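Search this site Go

Recording examples at Briststead: questions we get asked

Most of these come from new operators in their first fortnight. The rest come from people upstairs who would like to know what all the cable is for. Last revised 25 Jul 2024.

What is being recorded?

Short goes at a small job, done by two arms while an operator drives them from the next bench. Each go is saved as an episode: the camera views, the joint positions, and whatever the operator asked the grippers to do. A learning system called Prenico is then trained on the lot and tries to do the job on its own. Its early attempts are a great comfort to anybody who worries about being replaced.

Which job are you on now?

Cable handling. A thin black lead with a small plug on the end lies on a white tabletop, and the two grippers have to deal with it between them. Cable was chosen because it never lies the same way twice and takes no interest in your plans.
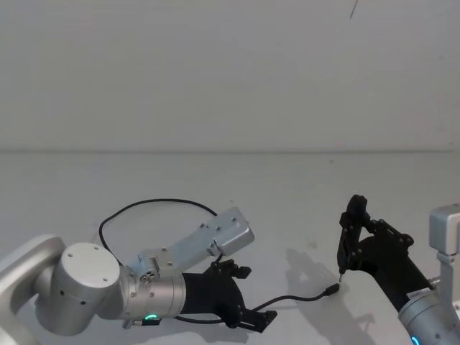
How many episodes do you need?

The target for the cable job is 2,000. We have 135 that everyone agrees are good, and a larger heap that everyone agrees to discuss later.

How long is an episode?

Up to 88 seconds. After that the recorder stops by itself, whatever you were in the middle of. If you are still chasing the plug at that point, the system has little to gain from watching you chase it further.

Do I have to be good at it?

You have to be steady. Go at one speed, don't dither over the plug, and don't wave the arms about while you think. Prenico copies hesitation faithfully. We had a whole September of episodes in which the arm paused politely before every grasp, and it took most of the autumn to train the manners out again.

Should I throw away my mistakes?

Keep a fumble if you recovered from it, and tag it "recovered". The system needs to see what to do when a grasp goes wrong. Bin the episode if you knocked a camera, drove one gripper into the other, or reached in with your hand. The Grewal form has a box for each of these, and a fourth marked "other" which has produced some of our finest writing.

Why is the table so bare?

A mug in the background of every good episode becomes, as far as the system is concerned, part of the job. Take the mug away and it sulks. We start with a plain table and a plain wall, and add clutter on purpose in later batches.

Where should the gripper be before I close it?

Bring the fingertip in just above the plug and a little to one side, then check your view from the wrist camera before you commit. Coming straight down from a height looks decisive and mostly teaches the system to stab. 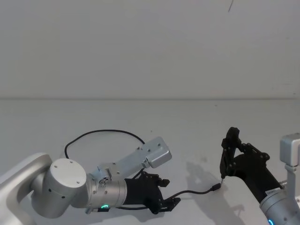
Can two operators share one batch?

They can, so long as each episode carries the right operator code. Swap between episodes, never during one. We limit it to 4 operators per batch, as styles differ more than people like to admit.

Where do the files go?

Onto the Bekitz drive at the end of each session. Don't rename them. Somebody once added "final" to a folder, and there are now several finals.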